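## 4 Muster, Helligkeit und die Wahrnehmung von Verschmutzung

Im vorigen Abschnitt haben wir gezeigt, dass die Bewohner ihre Wohnung vor allem nach Räumen beurteilen und erst danach nach Gegenständen. In diesem Abschnitt betrachten wir die Oberflächen selbst. Die Frage lautet, ob ein gemustertes Material im Alltag länger als sauber gilt als ein einfarbiges, und welche Folgen dies für die Häufigkeit der Reinigung hat.

### 4.1 Datengrundlage

Angeschrieben wurden 500 Haushalte in den Siedlungen Jordale und Sandport. Davon haben 126 das Putztagebuch über vier Wochen vollständig geführt. Die Tagebücher enthalten zusammen 2.941 Einträge. Ein Eintrag besteht aus der Fläche, der Art der Reinigung und einem kurzen Anlass in eigenen Worten. Die Anlässe wurden von zwei Personen unabhängig voneinander codiert. Bei abweichenden Codes wurde der Eintrag gemeinsam noch einmal gelesen, und wenn keine Einigung möglich war, erhielt er den Code »unklar«. Fotografien wurden ergänzend herangezogen, sie gehen in die Codierung nicht ein.

In beiden Siedlungen überwiegen Mietwohnungen, in denen die Wandbekleidung vom Vormieter übernommen wurde. Dies ist für die Auswertung wichtig: Wer eine Tapete nicht selbst gewählt hat, beschreibt sie in den Tagebüchern deutlich nüchterner, und Bemerkungen über den Geschmack kommen selten vor.
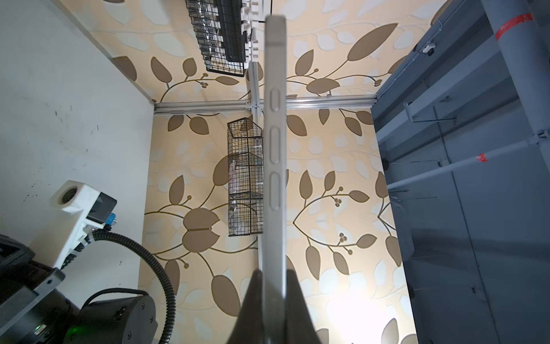
Die Wand nimmt in den Tagebüchern eine Sonderstellung ein. Sie wird fast nie nach Plan gereinigt, und wenn doch, dann nur an einzelnen Stellen, zum Beispiel neben dem Lichtschalter oder hinter einem Stuhl. Spanos hat in seiner früheren Erhebung in Cuautle dafür den Begriff der »nachsichtigen Fläche« vorgeschlagen, den wir hier übernehmen. Gemeint ist eine Fläche, auf der das Auge eine kleine Abweichung dem Muster zurechnet. Eine creme-beige Tapete mit großen braunen und blassweißen Blättern an geschwungenen Ranken, dazwischen kleine Gruppen von runden braunen Beeren, erfüllt diese Bedingung in hohem Maß: Ein brauner Punkt von der Größe einer Beere müsste schon an einer auffälligen Stelle sitzen, damit er als Fleck gelesen wird. Bei einer weiß gestrichenen Wand fehlt diese Reserve. Die Bewohner von gestrichenen Räumen nennen als Anlass häufiger »gesehen beim Vorbeigehen«, während in tapezierten Räumen der Anlass meistens von außen kommt, etwa ein Besuch oder das Umstellen von Möbeln.

Man könnte einwenden, dass gemusterte Tapeten in älteren Wohnungen vorkommen und dass ältere Wohnungen generell anders gepflegt werden. Diesen Einwand können wir nur zum Teil entkräften. Innerhalb derselben Baualtersklasse bleibt der Unterschied zwar bestehen, er wird aber kleiner, und für Sandport ist die Gruppe der gestrichenen Altbauwohnungen zu schwach besetzt, um daraus etwas Sicheres abzuleiten. Hinzu kommt, dass viele Raufasertapeten in den Tagebüchern als »weiße Wand« geführt werden. Wir haben sie den einfarbigen Flächen zugeordnet, obwohl ihre Struktur bei seitlichem Licht ebenfalls ein Muster erzeugt.

### 4.2 Helle, einfarbige Flächen

Anders liegt der Fall bei waagerechten und leicht zu erreichenden Flächen wie Arbeitsplatten, Ablagen und Fensterbänken. Für sie ist der Kontrast zwischen Grund und Partikel entscheidend. Krümel auf Weiß werden in den Interviews als »laut« oder »unruhig« beschrieben, auch von Personen, die sich selbst als wenig ordentlich bezeichnen. Insgesamt haben wir 59 Interviews geführt, in fast allen wurde eine helle Fläche ohne Nachfrage als erstes Beispiel genannt.

Zu unterscheiden sind dabei lose Partikel und Flecken. Lose Partikel lösen eine schnelle Handlung aus, die in den Tagebüchern oft gar nicht als Reinigung gilt (»nur mit der Hand weggewischt«). Ein Fleck verlangt dagegen ein Mittel oder wenigstens ein feuchtes Tuch und wird darum eher aufgeschoben. Wo beides gemeinsam auftritt, sammelt sich der dunkle Rest gern an Kanten und Knicken, und gerade diese Linie prägt dann den Eindruck der ganzen Fläche (Abb. 3).

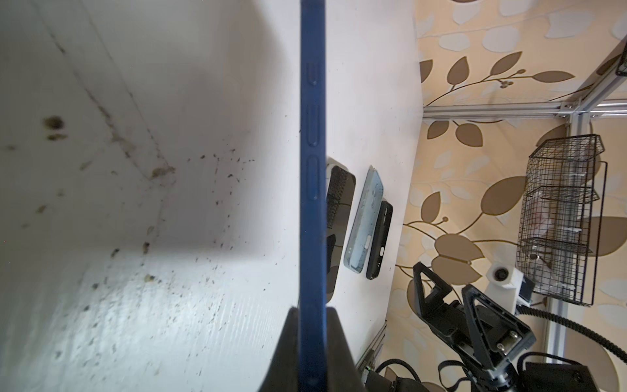 **Abb. 3:** Matte weiße Fläche mit dunkelbraunen und schwarzen Krümeln und Flecken; dunkler Rückstand an der Knicklinie. Rechts der Mitte eine dunkelblaue Handyhülle von der Seite.

Bhatia hat für die Siedlung Zultside berichtet, dass sich Bewohner nach einem Umzug in Wohnungen mit weißer Küche zunächst über den höheren Aufwand beklagen, sich jedoch nach einigen Monaten an eine neue Schwelle gewöhnen. Unsere Daten sind mit dieser Beobachtung vereinbar, können sie aber nicht prüfen, denn vier Wochen sind für eine solche Gewöhnung zu kurz. Auffällig ist immerhin, dass Haushalte mit kurzer Wohndauer die Ablagen öfter eintragen und dabei längere Begründungen schreiben.

Einen Einfluss der Beleuchtung haben wir nicht systematisch erhoben. Mehrere Befragte erwähnten von sich aus, dass die tief stehende Sonne im Januar Staub sichtbar macht, der an anderen Tagen nicht stört. Für eine Wiederholung der Studie würden wir deshalb die Tageszeit und die Ausrichtung des Fensters in das Tagebuch aufnehmen. Die Zuordnung der Einträge zu einzelnen Personen im Haushalt behandeln wir in Abschnitt 5.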